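From: Rogério Leite
To: gurnutside-tables list
Subject: Re: Spring swap, table length and scoring

Csenge Gál wrote:
> Can we settle the table question before March? Last year
> people showed up with games that would not fit, and two
> groups ended up on the floor.

Yes. The hall is giving us the long back room again, 11 tables, all set out end to end to the wall. Please put the size of your game on the sign-up sheet – box size is no use, I need it laid out.
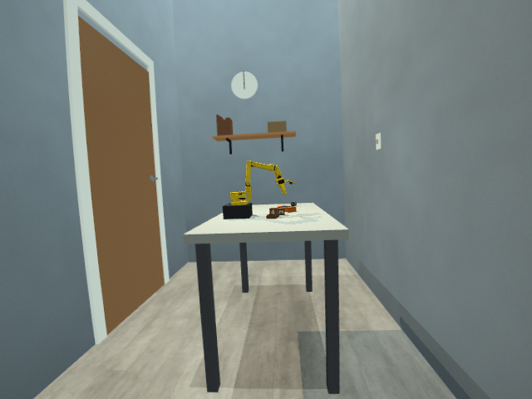 Long table, off-white top, back wall behind.

On scoring, the Rorholm rules stay for the dice games. Ties are split and the points carried over. Anselmo asked if homemade pieces are allowed. They are, provided the numbers can be read from across the table and both players agree before the first turn.

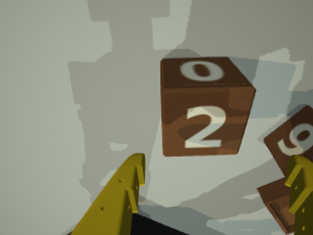 Dirceu Portela wrote back that he would sooner drop the carry-over, as it took him until nearly midnight to add up the sheets last time. I don't mind either way. If you do, reply to the list and not to me.

Doors open at 4 pm. The side gate code is still 2159.

Rogério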